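Sorting small electronic parts at the bench

Put one shallow metal tray in the middle of the table and bins on both sides. Line the tray with a plain white sheet so small leads show up.
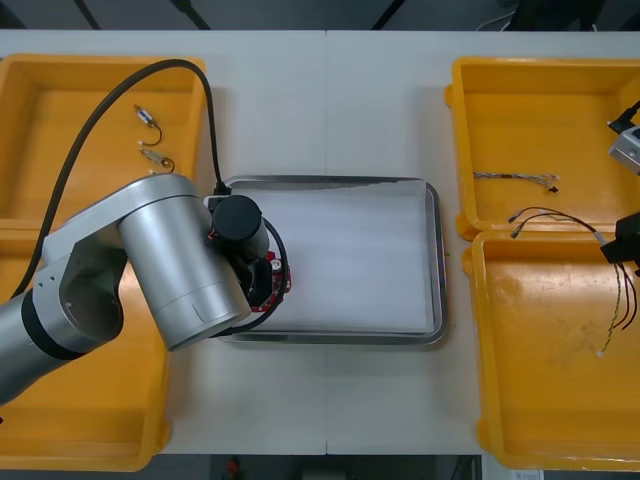
Decide what each bin is for before you start, and keep it that way until the tray is clear. Circuit boards go in flat – never under a pile of wire. 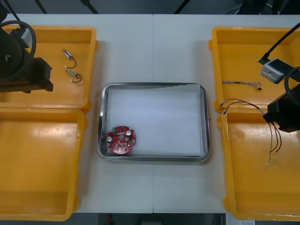
Do the bins need lids? Only if you plan to stack them or leave them out for weeks.

Lift wire bundles one at a time. If two have caught on each other, lay them down and work them apart by hand.
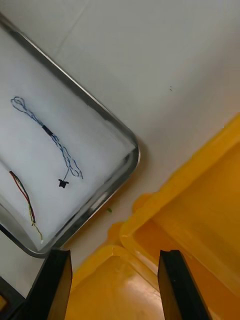 Don't pull on a thin lead to free a plug. Hold the bundle where it is bound and let the loose ends follow it into the bin.
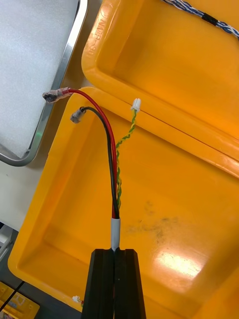 Cleaning the bins

Wipe with a damp cloth and dry well.

Inger Toft, November 2018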